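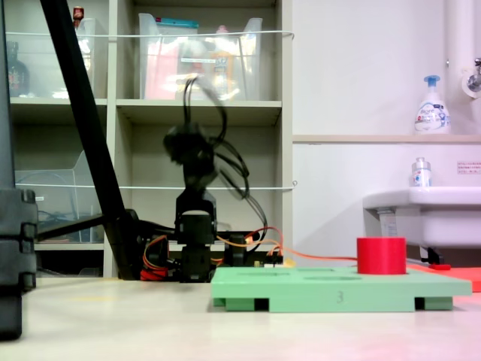

Ticket: Episodes vanish between station and training set (Idness recorder, peg board task)
Status: open, then closed, then open again
Component: recorder / upload

Our count for the pick-and-place set is wrong and has been wrong since Adeyemi went to the new recorder build. The station log says 1,762 episodes. The training side at Bustavport says 1,581. The task is as dull as it gets: the arm takes the red cylinder off the table and puts it in the board, or takes it out again, and an operator presses a pedal at each end. With the green board up on its feet and the cylinder standing at the right end of it, I can read the state of an episode from across the room. The validator apparently can't.

Steps to reproduce
Start a session. Record until bored. Compare the two numbers. Feel something.

Update, 9:40 a.m.
Ruled out the disk. It has plenty of space and no opinions. Ruled out the network too, after an hour with a cable that was fine when I started and is fine now.

Update, 11:15 a.m.
The missing episodes are being rejected, silently, by a check called start_state_ok. It was written for the old task, where the part always began in the same spot. Ours begins wherever the operator puts it, on purpose, so that the policy doesn't learn one spot by heart and fall apart when somebody moves the part.
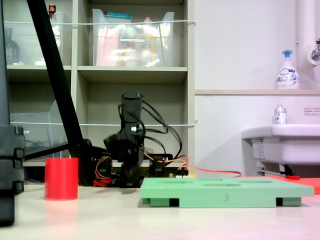 Cylinder on the table to the left of the arm, board still in front.

The check wants the part inside a box drawn on the overview view, and the box covers the right half of the table. Anything left of the arm goes in the bin with exit code 0, which I had always understood to mean success.

Tried: widening the box in the config. No change. The config is read once, at install. Whoever thought of that has moved on to the Tukier project, and I wish Tukier well.

Tried: reinstalling. Box is now wide. Rejections dropped to 35 out of the same batch on replay, so most of the loss is explained and the ticket was closed by a script that likes good news.

Update, 2:30 p.m.
Reopened. The last 35 have nothing to do with the start. They fail on the end state, and they all come from the overhead view. 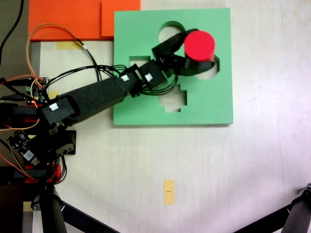 The end check looks for red over a hole and calls the part placed. It doesn't ask whether the gripper still has hold of it. So the episode gets an end mark while the arm is hovering, then a second one when the pedal is pressed, and two end marks count as corrupt.

Workaround: set end_source to pedal. Trust the foot.

Still to do
Replay the rejected batch with both fixes.
Make the validator print something when it throws work away. One line would do.
Tell Bustavport not to start the December run until the counts match. They want 3,000 episodes and we are not re-recording the ones we already have.

Leaving this open until the replay finishes. Please don't let the script near it.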